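A visit to the Flarska tableware works, Urkthorpe

28 January 2021

My notes from this trip have been sitting in a drawer under a takeaway menu, and I only found them when I wanted the menu. The visit was in March, when the works at Urkthorpe opened its doors to anybody willing to pay £3 and wear a hairnet. I was willing. The man ahead of me in the queue had brought his own hairnet, and I spent most of the morning trying not to stand next to him.

Urkthorpe is not hard to reach if you have a car. By bus it is the 74 from the station, which goes by way of every housing estate in the county and then drops you at a lay-by opposite the wrong gate. The right gate is round the back, past the Dornell paint warehouse. Follow the smell.

The tour starts in the clay store, a cold shed full of sacks. I had expected clay to be more exciting in bulk. From there you cross a yard to the casting room, where it is suddenly very warm and everybody's glasses steam up, so I can report that the casting room is beige. Our guide said the kilns next door hold 600 pieces at a firing and that a full cycle takes longer than you would think. I had no thoughts on the matter beforehand, so she was probably right.

After the kilns comes the glazing line, and here the group livened up. A tray of seconds had been left out for us to handle, each with a fault to find. I found none of them. The woman beside me found a pinhole in a saucer from arm's length and then looked at me with real pity. Flarska does a range of blues and one green, but the plain white outsells the lot, which the guide told us with the air of somebody who had worked hard on the green.

The bowls have a room to themselves. The big white one is the piece they are proudest of, a wide serving bowl with no pattern, no foot to speak of and nowhere for a mistake to hide. It is the sort of bowl that turns up at weddings and then lives on top of a cupboard for ever. I own one by another maker and keep post in it.

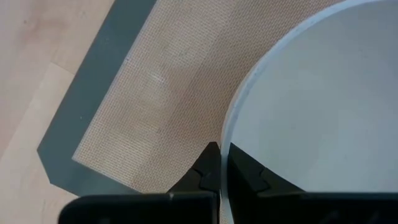 Large white bowl, held at the rim. Bowl room, Flarska works.

I will admit to coming round to it. The rim is a nice plain curve, and the inside has a matt look that I prefer to the wet shine you get on cheaper ones. Whether it would survive my washing-up is another matter. I asked about dishwashers and was told "top rack, if it fits", and we both looked at the bowl for a while.

Packing was the last stop and my favourite. Each bowl goes into a sleeve of Tapsell board, folded in a way that I was shown twice and still could not do. A boy of ten managed it first go. His mother photographed him with it, then photographed mine.

The shop is by the exit, naturally. Seconds start low and climb quickly once you get near the window. I had promised myself a mug and came out with two mugs, a butter dish and the green plate, which I bought out of loyalty. The café does soup and a cheese scone, and the soup comes in a Flarska bowl, small size, so you can see the goods at work.

Parking is free but there are only 200 spaces, shared with Dornell, and the paint people get in early. Wear flat shoes and take a jumper for the clay store. The bus back leaves from the lay-by on the same side you arrived, despite what the timetable says.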